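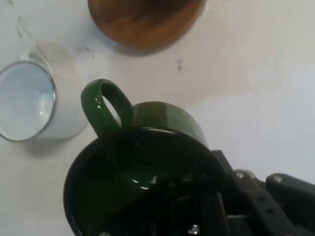 Green enamel mug, white tabletop.

Chinyere Usman
22nd June

1/ A thread on vitreous enamel, mostly on why it chips and what can be done about it. I spent nine years in a coating shop and still get asked this most weeks.

18 replies · 41 shares

2/ Enamel is glass. Powdered glass (frit) is put on a metal body and fired until it flows and bonds. It is not paint and it does not behave like paint. Most "enamel paint" sold in tins is an alkyd and has no glass in it.

3/ The body is usually low-carbon steel. Carbon matters a lot. During firing it reacts with oxygen and comes off as gas, which pushes up through the molten glass and leaves pinholes or blisters.

4/ There are normally two coats. The ground coat contains cobalt or nickel oxides and does the bonding. The cover coat carries the colour. When a chip shows dark blue-black underneath, you are looking at ground coat, and the steel is still protected.

12 replies · 29 shares

5/ If the chip shows grey metal or rust, the break has gone right through. Different problem, see 10.

6/ Glass is strong when squeezed and weak when stretched. A good enamel shrinks slightly less than the steel on cooling, so it ends up under compression. Get the expansion match wrong and it will craze, or come off in flakes.

7/ Edges are where it goes. Over a tight outside radius the compression in the glass tries to lift it off the metal. That is why rims are rolled, and why cheap ware with a sharp rim loses its edge first.

8/ Handles are the other weak spot. Any joint is thicker than the wall beside it, heats more slowly in the furnace and can come out underfired. Nnamdi Jibrin used to run a thermocouple on the joint and another on the wall, and the gap at peak was larger than any of us expected.

9 replies · 22 shares

9/ Fishscaling: small half-moon flakes that jump off hours or even weeks after firing. Cause is hydrogen dissolved in the hot steel, which has nowhere to go once it cools. We had a batch of 294 pan lids at Jisteck that passed inspection and were scrap ten days later. Wrong grade of steel.

10/ Repairs. A through-chip on the outside: clean off the rust, dry it well, fill with a two-part epoxy. It will look fine and keep the water out. On the inside of anything you eat or drink from, I would retire the piece. Cold fillers are not glass and will not last against hot liquid.

31 replies · 57 shares

11/ Refiring at home is rarely worth it. You need over 750°C held evenly, and the old coat has to tolerate a second trip. Rakiya Abubakar has done it with signs – large, flat, thick steel – and still loses some.

12/ Cleaning. Washing-up liquid and a soft cloth. For burnt-on food, bicarbonate and hot water, left overnight. Avoid strong acids on older pieces, as acid resistance varies a great deal between frits. If the gloss has gone after a lemon has sat on it, it was a low-resistance one.

13/ Old red, orange and yellow ware may contain cadmium, and some old whites contain lead or antimony. Get it tested or keep it on a shelf.

14/ Next thread will be on furnace curves, with the plots redrawn so they can be read on a phone.

6 replies · 14 shares

More from Chinyere Usman
Why stove panels warp
Reading a frit data sheet
Wet spray or dry powder: notes from the Calent line
Enamel street signs, with Rakiya Abubakar

Contact · © Chinyere Usman · Back to top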